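Home | Courses | Student Projects | Collections Lab | Contact

Separating Original Issues from Later Reprints in a Set of Loose Illustrated Weeklies

Final project report, Print and Paper History
Submitted 22/02/2022

1. Purpose

The Bhattacharjee Collection holds a box of loose issues of the Gesedine Illustrated Weekly, a picture paper sold in Truris before and during the First World War. The paper carried maps, battle drawings, portraits of officers, serial fiction, and advertisements. The printer, Dovaron, also sold reprints of popular issues after the war, first as single numbers and later in sets meant for binding. The reprints were made from the same plates where these survived and kept the original date on the front cover. The existing box list records every issue by cover date alone, so a reader cannot tell from the list whether an item is a wartime printing.

The project had two aims. The first was to find physical features that separate the two kinds of printing without sampling or damage. The second was to apply those features to the loose issues and correct the box list.

2. Material

The box contains 64 loose issues. Most are complete with covers. A few lack the outer sheet, and in those the date was taken from the running head on the inner pages. All are folded sheets held with wire staples, except where the staples have rusted away or been pulled. Some issues have a newsagent's pencil mark on the front cover, usually a surname or a house number.

A bound volume of the same paper, held on the open shelves, was used as the reference for originals. It has a dated binder's ticket inside the front board, and the date on the ticket is earlier than the first reprint advertised by Dovaron. The volume was trimmed when bound, so it could not be used to compare page size. It was used for paper, ink, screen pattern, and wording.

For reprints the reference was a bound set with a printed title page that states it was issued from the old plates. The title page gives no list of changes.

3. Features tested

3.1 Paper

The wartime issues in the reference volume use two stocks. The inner text sheets are a soft, uncoated paper with a high wood content, now brown at the edges. The picture section is on a smoother, heavily filled sheet. Toward the later part of the volume the smooth sheet drops out, and pictures and text are printed together on the soft stock. The change does not happen all at once. Several issues have one smooth section and one soft section of pictures, which suggests that the printer was using up what was in the store.

The reprint set uses a single stock throughout. It is brighter than the wartime text paper and a little stiffer. Edge browning is present but even, with no dark band along the fold.

Color alone was rejected as a test. Two issues stored against an acidic folder had browned much more than their neighbors, and one original had been kept flat between boards and was lighter than some of the reprints.

3.2 Halftone screen

Photographs in the paper were printed from halftone blocks. Under a 30x loupe the dots in the wartime picture section are clean and separate in the middle tones. In the reprints the same pictures show filled shadows and broken highlights. Where a block had worn too far, the printer appears to have copied a printed picture instead, and the result is a visible interference pattern from one screen laid over another. The pattern was found only in reprints and is treated as conclusive when present. Its absence proves nothing, as many blocks were still in good order.

Line drawings and maps were less useful. Line blocks wear slowly, and the difference between a first printing and a later one was within the variation seen inside a single copy.

3.3 Advertisements

The back page gave the best evidence. Wartime issues carry advertisements for goods on sale in the week of issue, with prices. Dovaron did not keep the back page in the reprints. In most cases it was replaced with a notice for the bound sets, and in the others with a block advertisement that names no price. An issue with its outer sheet in place can usually be sorted in a few seconds on this point alone.

The test fails where the outer sheet is missing or where it has been added from another copy. Added sheets were checked by comparing the staple holes. If the holes in the outer sheet did not line up with those in the inner sheets, the cover was recorded as doubtful and the inner sheets were judged separately.

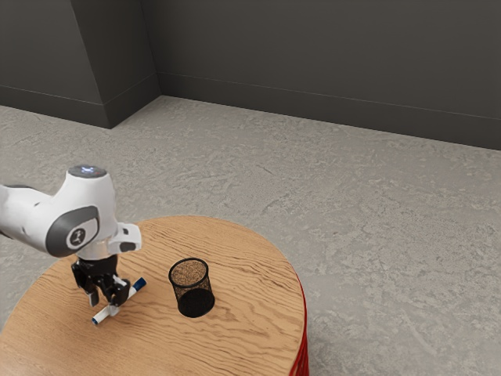

3.4 Imprint line

The imprint at the foot of the last text page names the printer and the street. The firm moved after the war, and the reprints were expected to show the new street. This was true of the bound set but was not reliable for the single reprints, many of which kept the old line. The imprint was therefore used in one direction only. A new street means a reprint. An old street leaves the question open.

3.5 Staples

Staple type was recorded and then dropped from the scoring. Replacement staples are common in the box, and at least one earlier owner restapled issues along with their covers. The rust stain around an old hole is more informative than the staple itself, but the stains were too uneven to grade.

4. Method

Each issue was placed on a clean sheet of blotter and examined in the same order: outer sheet, staple holes, text stock, picture stock, halftone, imprint. Results were entered on a form with one line per feature. A feature could be marked original, reprint, or no evidence. The form did not show the result of the earlier steps, which reduced the chance that a strong back page would influence the reading of a weak halftone.

An issue was classed as original if two features supported it and none opposed it. It was classed as a reprint if it showed the screen interference pattern, the new street, or the replacement back page on a sheet whose staple holes matched. Everything else was classed as unresolved.

Issues were not opened beyond the angle at which they lay without pressure. As a result the inner margin could not be read in some copies, and any printing defects there were missed.

5. Results

Of the 64 issues, 56 were classed as original and three as reprints. The remaining 5 are unresolved.

The share of originals is higher than expected. The box had been described in the old list as "mixed, mostly later," and no source is given for the remark. One explanation is that the remark refers to a different box. The pencil marks support the present result to some degree, as they appear only on issues classed as original and are consistent with copies set aside at a shop for regular customers.

The three reprints are all issues with large campaign maps across the center pages. Map issues were the ones most often offered as single reprints in Dovaron's own notices, so the finding fits the trade evidence. All three have the replacement back page. One also shows the interference pattern on a portrait.

The unresolved issues all lack the outer sheet. Their text stock agrees with the wartime reference, but their pictures are line work only, and the imprint gives the old street. Under the rules in section 4 they have one supporting feature each. It is likely that they are originals. They have been left as unresolved in the list because the rule was fixed before the examination started.

6. Sources of error

The reference volume was bound in Truris and may represent a single delivery route. If the printer sent different paper stocks to different districts, the stock test would be less secure than it looks here. A second dated volume from another town would settle the point. None was available during the project.

The two stocks were separated by touch and by eye. Thickness was not measured, because the gauge in the lab was away for calibration. Touch is a fair guide between the smooth and soft papers but is weaker between the soft wartime stock and the reprint stock when both are badly browned.

The halftone test depends on the examiner having seen worn blocks before. Early in the work, dirt in the shadows was twice recorded as filled dots. Both readings were corrected on a second pass, and the first issues examined were all checked again at the end.

7. Changes to the box list

The revised list has a new column for printing, with the values original, reprint, and unresolved. The cover date column has been kept and renamed "date as printed." Issues with a doubtful cover have a note in the remarks column, and the inner sheets and cover are described as separate parts. The phrase "mixed, mostly later" has been moved to the history note so that it can still be traced.

Shelf order was not changed. The reprints remain in date order with the originals, each in a folder marked on the tab in pencil.

8. Further work

The bound volumes in the collection have not been examined for mixed printings. Binders often filled gaps in a customer's run with whatever copy could be had, and a single volume may hold both kinds. The stock and halftone tests could be used on them as they stand. The back page test would be of little use, as covers and advertisement leaves were commonly thrown out at the bindery.

The dates at which the smooth stock drops out and returns could also be tabulated by issue. A table of this kind would help with loose picture sheets that carry no running head, of which the collection has a full drawer. Work on the drawer is planned for April.

Related projects
Removing Rusted Staples from Pamphlets: A Comparison of Hand Tools
Price Changes in the Back Page Advertisements of a Wartime Weekly
Map Blocks and Their Reuse by Provincial Printers
Storage Folders and Edge Browning in Newsprint
A Finding Aid for Unbound Serial Fiction Supplements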